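Fernanda Guerreiro
July 20, 2025

Right, it's the middle of summer, everyone else is posting sweet peas, and I want to talk about tulips. Long thread! Get a drink.
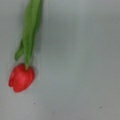 July is when tulip people are at their happiest, I think. The bulbs are up and in their nets, the catalogues are landing, and you haven't yet had to dig a single hole in November sleet. It's all hope.

I lifted mine at the end of June and spent this morning on the back step cleaning them. You rub off the dry roots and the papery old skin and inside is this shiny chestnut thing, like a conker with a point on it. I could do it all day.

If you've never lifted tulips, the bit that surprised me most is that the bulb you dig up isn't the bulb you planted. The old one uses itself up making the flower. What's down there by summer is its replacement, plus however many little ones it managed to make on the side.

So every tulip you've had come back "year after year" is a sort of relay team. I've told this to everyone I know, including the man who came to read the meter.

The little ones are called offsets. Most of them won't flower next spring. They'll send up one single broad leaf and sulk. Give them a year or two somewhere sunny and out of the way and they bulk up. I have a row at the back of the allotment that is all single leaves every April and looks like I've planted hostas by mistake.

My plot is at Hudley, on the slope above the railway. Heavy clay at the bottom and decent, crumbly soil at the top, so tulips go at the top and the beans put up with the rest.

Three years ago I planted a bag of 35 at the bottom end, in the clay, because I'd run out of room. Wet winter. I got a few flowers and a lot of brown mush. Lesson learned, and the beans did very well there afterwards.

What they want, if you think about where wild tulips grow, is a cold winter, a wet-ish spring and then a proper baking. Dry mountainsides, Central Asia, Turkey, that sort of place. A soggy English August is the worst thing you can offer them. Hence the lifting.

(You don't HAVE to lift. Some sorts are tough as boots. More on those further down.)

How I store them, as I get asked every year: onion nets, hung in the shed, door propped open on warm days. I used to use shoeboxes. Then one year I opened a shoebox and found a lovely nest of shredded tissue and no bulbs. Mice adore tulips. They leave daffodils completely alone, daffodils being poisonous, and go for tulips like crisps.

Write the labels in pencil! Marker pen fades, even the ones that say they won't. I've got a whole net labelled with a faint purple smudge. It'll be a nice surprise in April.

OK, history bit, skip if you only came for the mud.

Everybody knows about tulip mania, the Dutch, the 1630s, a bulb for the price of a house. Historians these days think a lot of the wilder stories were exaggerated - most of them go back to pamphlets making fun of the people who'd been buying. The prices did get silly and they did crash, but the whole country didn't go under with them.

What I love more is what came after. In England, growing tulips for show became a working people's hobby. Weavers, shoemakers, miners, all over the North and the Midlands, with clubs that met in pubs and prizes like copper kettles. There were hundreds of those clubs once.

And they were fierce about it. An English florists' tulip had to be shaped like half a ball. Clean base, either pure white or pure yellow, no smudging. "Florist" in those days meant somebody who grew flowers to perfection, and had nothing to do with selling bouquets.

They showed them in beer bottles. They still do! Plain brown beer bottles in rows, with these incredible feathered and flamed flowers on top. If you get a chance to see a tulip show in May, go. I walked round my first one with my mouth open.

The flames and feathers come from a virus. This is my favourite fact in all of gardening. A plain-coloured tulip (they call it a breeder) catches the virus and the colour "breaks" into streaks, and for centuries people had no idea why. They tried all sorts. Plaster dust in the beds, pigeon muck, tying half of one bulb to half of another.

It was aphids the whole time, carrying it from plant to plant. It wasn't worked out until the 1920s. All that pigeon muck.

The sad side is that the virus weakens the bulb, so the broken ones make fewer offsets and a lot of the most famous names have died out. You can see them in old Dutch paintings and that's your lot. The streaky tulips in the shops now are bred that way and are perfectly healthy.

A few people have messaged to ask if they should try growing broken ones. Lovely idea, but keep them well away from your other tulips and your lilies. Lilies can catch it too.

Back to the shed. Catalogues!

I get two. Stankevičius is the one with no photographs to speak of, just a long list in tiny type with notes like "good doer" and "late, rather tall". I trust it completely. Stiketholm is the glossy one, where everything is "sumptuous" and I want all of it.

My system is that I go through Stiketholm with a pen and circle everything. Then I go through Stankevičius and look up what they say about the same ones. "Sumptuous" in one is quite often "flops in wind" in the other.

First go this year I had 62 circles. We're now down to a list that fits on the back of an envelope, and I've hidden the pen.

What's on the envelope, in no order:

Species tulips, for the edge of the path. These are the tough-as-boots ones. Little, early, open flat in the sun like stars and shut again when it clouds over. You plant them once, leave them alone, and they spread. Tulipa sylvestris, which is yellow and smells wonderful. Tulipa clusiana, the lady tulip, pink and white like a stick of rock.

If you're nervous of tulips or have no time, start there, seriously. They're cheap, nothing needs lifting and the bees go mad for them. Give them gravel or a pot and as much sun as you've got.

Next, a scented orange one. Not enough people know that tulips can smell! "Ballerina" is the one I always go back to, lily-shaped, properly orange. There's a bit of marmalade about the scent. My sister can't smell it at all and thinks I'm making it up.

A plain red. I went off red for years, it felt a bit town-hall. Then I had some come up through the forget-me-nots by accident and it was the best thing on the plot. Red and that soft washy blue - do try it. "Apeldoorn" is easy to find, it's big and cheerful and it does come back.

And a green one, for my aunt, who lives at Brurnen and likes nothing else. "Spring Green", cream with a green stripe up the middle of each petal. Lasts ages in a vase.

Vases, since we're there. Tulips keep growing after you cut them. They'll stretch an inch or more and bend towards the window, and you can turn the vase round before bed and find them all turned back by the next evening. I used to try and stop it. Now I just enjoy the show.

Cut them when they're still shut but the colour is showing. Shallow cold water, top it up, keep them off the radiator shelf and away from the fruit bowl. I've heard about pennies, vodka, aspirin, pricking the neck with a pin. I've tried the penny. They looked the same as the ones with no penny.

Don't put them in with freshly cut daffodils. The daffs leak a slime that clogs the tulips up. If you must mix them, leave the daffs in a separate bucket overnight first, and don't recut the stems afterwards.

Planting! I know it's July but you'll forget if I don't say it now. Tulips go in LATE. November is perfect, December is fine, I've done it in January with a head torch and they flowered. The cold helps knock back tulip fire, a nasty fungus that leaves the leaves looking scorched.

Deep, too. 3 times the height of the bulb is the usual rule and I go deeper if the soil lets me. Pointy end up, although if you get one wrong it'll generally find its own way round.

If you have had fire, dig out the bad ones, bin them (don't compost them), and give that patch a rest from tulips for a few years. Dahlias are happy to move in.

For pots, squash them in. Much closer than it says on the packet, nearly touching. I do one huge pot by the front door with 52 in it, in layers, and for a fortnight in April I'm unbearable about it. The postwoman has started taking a photo every year.

Oh, and squirrels. Chicken wire pegged over the top, take it off when the noses show. Chilli powder did nothing for me except make my eyes stream.

Someone's just asked why bother with all this when a bag of new bulbs is so cheap. Fair question! I do buy new ones too, as the envelope shows. But there's a dark purple one in the nets that came from my neighbour's garden when she moved, no name, no label, and it has flowered every spring since. You can't get that from Stiketholm, glossy or otherwise.

Tell me what you're ordering please. I'm especially after anything late and yellow. And if you've got a good way of keeping a label readable for nine months in a damp shed, I'm all ears.

Off to hang up the last net before it rains.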